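Tredach Readers Board > Church History and Theology > Books

Topic: Is a reading plan for the Cappadocians worth it without Greek?

oldpew_marten
Oct 10, 2019
I have been working through the Cappadocian Fathers since August, in English only. I started with Basil's On the Holy Spirit and went on to the Theological Orations of Gregory of Nazianzus. My question is whether I should keep going or stop and learn some Greek first. I am 54 and not quick with languages. Our study group at Grasurholm wants to do a winter series on the Trinity, and I was asked to pick the texts. Any advice on order is welcome too.

Jahangir Selvanayagam
Keep going. On the Holy Spirit is a good place to start because the argument turns on prepositions ("with" and "in" and "through"), and a decent translator will tell you in the notes when the Greek matters. You can follow nearly all of it. Learn Greek if you want to, but don't hold up the series for it.

For order I would do Basil, then the five Theological Orations, then Gregory of Nyssa's short letter to Ablabius, usually called On Not Three Gods.

lampwick
I disagree with Jahangir on this. The whole dispute is about words. Ousia and hypostasis were used as near synonyms by some people and kept apart by others, and if all you have is "substance" and "person" you will read later meanings back into the fourth century. I did exactly that for years. You don't need to be fluent, but learn the alphabet and make a list of the main terms before the group meets.

oldpew_marten
A word list I could manage. Is there one you would recommend, or do I make my own?

lampwick
Make your own. Put the Greek word, the English your translator uses, and where you met it. Mine has 100 entries now and I still look things up. Start with ousia, hypostasis, physis, homoousios, ekporeusis.

Jahangir Selvanayagam
I have no quarrel with a word list. I object to telling a lay group they can't read Basil until they have done homework. He wrote it to answer a question about the doxology people were saying in church.

quillon77
Would put the letter to Ablabius last, or skip it. It is short, but it is the hardest thing on that list. Gregory says that properly speaking we shouldn't even say "many men" since the nature is one, and every group I have led has spent the whole evening stuck there. Half of them decide he was a tritheist and the other half decide he was confused.

Also, someone should say that Basil never flatly calls the Spirit "God" in On the Holy Spirit. He argues for equal honor and glory and leaves it there. Nazianzen says it outright in the fifth oration. If you read them in that order the group will see the difference for themselves.

lampwick
Agree on Ablabius being hard. Disagree on skipping it. If the group can't say why three persons are not three gods, what was the series for?

barua_reader
We did a series like this at Barua two winters ago. Seven evenings. We read Basil over three of them, the orations over three, and ended with the creed of 381. It was enough. We did not touch Nyssa at all. The complaint I heard most was that the first oration is mainly about who should be discussing theology and when, and people took it personally.

I would add one thing from the Latin side at the end if you have time, maybe a few pages of Hilary. Otherwise people go home thinking only the East was working on this.

oldpew_marten
Thanks, all. I think I will go with Basil, the orations and the creed, and hand out Ablabius for anyone who wants it. Hilary is a good thought, but I don't know him well enough to lead it. We meet in the side room, and there is space for everybody to have the texts open.

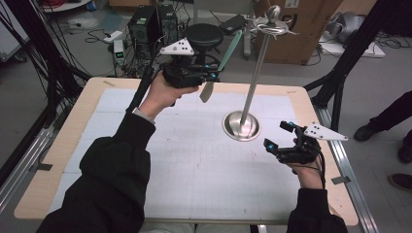
lampwick says handing out Ablabius as an extra means it won't get read, and I tend to agree with him there. Two paragraphs of it read aloud on the last evening would do more good than the whole letter sent home. Pick the part where he says every operation comes from the Father, goes through the Son and is perfected in the Spirit. It ties back to Basil and it is not the hard part.
Posted by quillon77

lampwick
I could live with that.

Jahangir Selvanayagam
Same. Which translation of the orations are you using? The old nineteenth-century one is free, but the sentences are very long and I have seen people give up on it by the second page.

oldpew_marten
The old one. It is what we had. I found it slow but not impossible. Is the newer one much better?

Jahangir Selvanayagam
Much easier to read aloud. It loosens things in a few places, and lampwick will be along to tell you which.

lampwick
The third oration, mostly, where he deals with whether the Father begot willingly. Keep the old one beside you for that section and you will be fine.

barua_reader
If cost is the problem, post in the Skiltum exchange section. Members there often lend sets for a season if you cover postage.

oldpew_marten
Will do. Starting the word list tonight with lampwick's five.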